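Kellura Workshop Notes
Gallery: Bench and Household Chores, Automated

Introduction | Gallery | Test log | Contact

The question we get most often from repair shops is whether a machine can take over the dull part of the day. The short reply is that it can take over pieces of it. This page collects our notes on five chores, four without a photo for now and one with. Entries are brief. Full logs are kept under Test log.

We score a chore as done when the machine finishes it from a normal starting state, with no hand correction, inside the time limit for that chore. Anything a person has to nudge is scored as assisted. Assisted runs are not averaged in with the others.

Folding towels
Works on one towel size at a time. The machine finds two corners, lifts, and lays the towel across the table edge. Fitted sheets are outside the test and will stay there for now. Time limit is 3 minutes per towel, and a person does it in a few seconds.

Loading a dishwasher
Plates go in well. Bowls nest against each other and block the lower spray arm, and the planner does not check for that. Cutlery is scored as assisted in nearly every run. We stopped the series in May after 298 runs and will restart it when the rack model has been redone.

Sorting fasteners
The closest thing to a solved job on this list. A tray of 500 mixed screws is emptied onto a flat plate and sorted by length and head type. Washers stuck together are the main source of error. The Vonton feeder helps by spreading the parts before the camera looks at them.

Wiping a counter
Coverage is good on a bare surface. The machine treats a dried spot and a pattern in the stone as the same thing, so it either wipes both or skips both. We have no pressure data from the Setdale unit yet.

Fitting a desktop processor 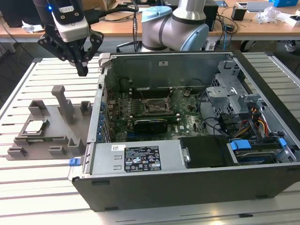

Text and photo: Yau bench team, Kellura | Posted Tuesday, June 25, 2024

CPU in the recess of the printed fixture, tower on its side next to it, socket empty and side panel off. The gripper is over the table with its fingers slightly open.

The fixture fixes the pickup point, which takes one unknown out of the job. The socket is harder. It sits deep in a case with a graphics card on one side, memory slots on the other and thin cables crossing the board, so the fingers have to come in close to vertical. Cables move whenever a case is handled, and a path that was clear in one case may be blocked in the next.

Placement is scored separately from the retention lever. A chip set down one corner high counts as a failure even if it could be pressed flat afterward. Pushing on it risks bent contacts, and a shop would have to pay for the board.

Our present view is that a shop doing the same model all day could use this with a person watching. A shop that takes whatever comes through the door could not. Changing over to a new case model takes us 2 hours, most of it spent teaching approach paths.

Next gallery: cable routing and drive removal.
Back to top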